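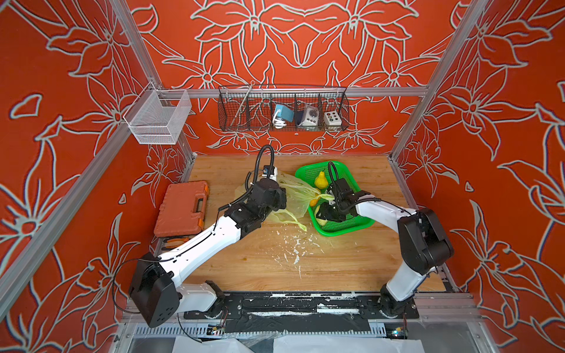
Mpho Mathebula asked me, the first time we talked on the phone, whether a whole business could really be about putting fruit in bags. Well, yes! Mostly it is. We're Sulham, we pack small orders of fruit and vegetables for people in Stisville and the towns out toward Dadberg, and I'm the one who started it and still answers the phone (and the emails, a bit slower).

I should back up. I used to work the produce section of a supermarket, and the thing that drove me up the wall was watching good pears go home under a can of soup. I'd bag them nicely, the customer would smile, and then in went the soup. When I got laid off I had a folding table, a car with a decent trunk and a lot of opinions about soup. The first week I had 2 customers, and one of them was my sister, who still owes me for a bag of onions.

These days it's 367 households, and we've moved out of my garage into a proper room on Rampersad Lane. I love that room. The walls are red with great big pale lilies all over them, and I get more comments on the wallpaper than I do on the fruit. The tabletop is wood, a warm honey color, and wood shows every crumb, so there's a lot of wiping down. We still have crumbs.

How an order gets put together is pretty simple. Everything you asked for goes in a mesh basket first, with space between the pieces, so bruises and soft spots show up before anything is covered. The one on the table is a very bright green and I would not trade it for anything prettier. From there it goes into a bag, with heavy things at the bottom, and anything that marks easily goes on top or gets a bag to itself. Then the bag gets closed at the neck, loosely. Squeeze all the air out and you've got peppers pushed up against pears the whole way home, and the pears lose every time.
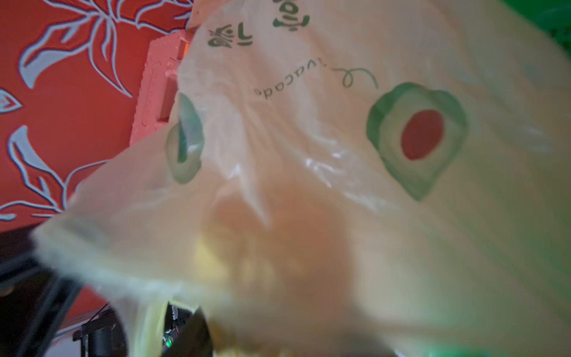
Could you please stop sending me new bags when I have a drawer full of old ones, one customer wrote to us, and she was so right that I read it out loud to everybody. So now we reuse. Hand your clean bags back at the door and we'll pack in them, whatever is printed on them. You might order oranges and get them in a bag with avocados on it! We think that's fine, and so far the oranges haven't complained. If you'd like your own bags kept apart from everybody else's, put your name on a piece of tape and stick it near the handles.

What we can't take back is anything torn, anything that held meat or fish, and anything with a smell. Sorry, we do sniff them.

People also ask what we sell, so: whatever's good that week, from growers I've visited myself, plus bananas and citrus, which obviously don't come from Dadberg. A small order is usually enough for one person who cooks, and a big one does a family until the next delivery. There's no subscription. I tried one, everybody kept pausing it, and I spent December fixing the spreadsheet instead of eating pie. You order when you want to, and if you forget, that's okay too. If there's something you can't stand (beets, it's always beets) tell me once and I'll write it down.
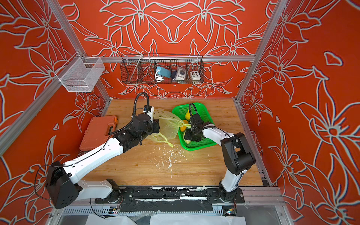
Bags can also be picked up from the room if you'd rather not wait in for us, and plenty of people do that now, more than 36 in a normal week. Park on the side street, the front spots belong to the dentist. Knock loudly. If you get a pear with a bad side, or a pepper that's gone wrinkly, send me a note and I'll put a replacement in your next order, no need to mail me a picture of it.

We also run a packing hour for school classes when things are slow in the afternoon. Kids are terrific at this, much better than grown-ups, and they get very stern with each other about who put the orange on top of the banana. Teachers, just write and tell me how many are coming and whether anyone has allergies.

Sulham, 129 Rampersad Lane, Stisville. Page last updated Aug 24, 2019.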